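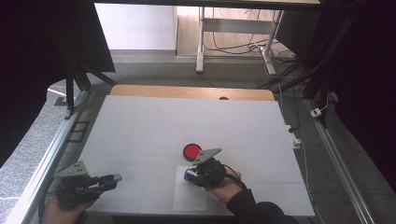

Ziltmont Workshop Board > Benches and Tables > Surfaces

White panels over a wood tabletop, seams are bugging me

flatside50
Posted in July, 7:40 pm

I have a wood table with a rounded edge, standing inside a frame of aluminum profile. On top I put a square made of pale panels so I have a light, plain surface to work on. The wood stays open around it, and I'd like to keep it that way.

The panels are fine when I'm just setting things down. The trouble is paper. I lay a plain white sheet flat on the panels most days, and when I draw or press on it I can feel the seam underneath. A pencil line crossing a seam gets a little bump in it. The seams are faint to look at, but the pencil finds them.

Options I have thought of:
Fill the seams.
Cover the whole square with one sheet of something.
Take the panels off and go back to bare wood.

The panels are held down with double-sided tape. Table is a Dolstead, the older one. What would you do?

grainandglue
7:58 pm

Cover it. Filling seams on taped panels is a waste of an evening. The table moves, the tape gives a bit, the filler cracks and then you have crumbs on your paper. I did this on a hall table and scraped it all out again within a month.

mudroom_mike
8:15 pm

Disagree with the above. A flexible filler holds up if the panels are down tight. Wipe it in with a card, wipe the extra off right away, leave it overnight. The part people skip is cleaning the seam first. Use a stiff brush and a vacuum.

If the panels are rocking at all then yes, fix that before anything else.

flatside50
8:31 pm

No rocking that I can feel. One corner may be slightly proud of its neighbor. I can catch a fingernail on it.

grainandglue
8:40 pm

Then that's your bump, and filler won't fix a height difference. You'd have to lift that panel and redo the tape.

tallboy1301
9:02 pm

Why does it need to be white at all? White paper on a white surface is hard on the eyes. I can never find the edge of the sheet. I put a gray desk mat down and I'm happier with it.

flatside50
9:10 pm

The paper is a little brighter than the panels, so I can see it fine. I like the light surface because small stuff shows up on it. I keep a round red piece with a black rim on there, and I never have to hunt for it. Anything dark or colored is the same. On the bare wood I was always losing screws.

sundaycoat
9:26 pm

I have a Skoltberg cutting mat, white side up, over two folding tables pushed together. You can't feel the gap through it. It's 2 mm thick, I think. It did curl at the corners for the first week. I put books on it and it went flat.

They're not cheap in the big size. Kouris had cut pieces in a bin near the back when I was there, around 100 for one that would cover a decent square. Might be worth a drive.

mudroom_mike
9:33 pm

100 for a mat to go over panels he already paid for. A tube of filler is a few bucks.

sundaycoat
9:41 pm

Sure, but a mat can be picked up and moved to another table. I've had mine through two houses.

edgeband
10:05 pm

Something different. Before you cover it, check the wood is flat. If the top has cupped, the panels will follow it and so will a mat. Lay a straightedge across it both ways. With a frame standing around the table you may not be able to get a long level in from the side, so come at it from the front.

Also, is the table fastened to the frame? If it isn't and the floor is off, you could be getting some twist.

flatside50
10:18 pm

Not fastened, it just stands in there. The floor is gray with a couple of dark plates set into it between the table and the left rail. The table feet are clear of those. I'll check with a straightedge tomorrow.

There's also a small dark notch on the rim of the wood at the far side. Half-round. It was there when I got the table and it doesn't bother anything.

edgeband
10:24 pm

Leave it alone then. I'd only worry if it was splitting.

tallboy1301
10:30 pm

Or run a cord through it.

flatside50
Next day, 6:12 pm

Straightedge says the wood is good. One panel was high, like I thought. Lifted it and the tape had doubled over at the corner. New tape, pressed it down with a heavy box on top. The fingernail doesn't catch now.

I can still feel the seam a bit under a single sheet of paper. With a pad under the sheet I can't. Not sure yet if I'll fill it.

grainandglue
6:30 pm

Don't fill it.

mudroom_mike
6:44 pm

Fill it.

sundaycoat
7:15 pm

If you do go to Kouris, the bin has been moved closer to the paint counter.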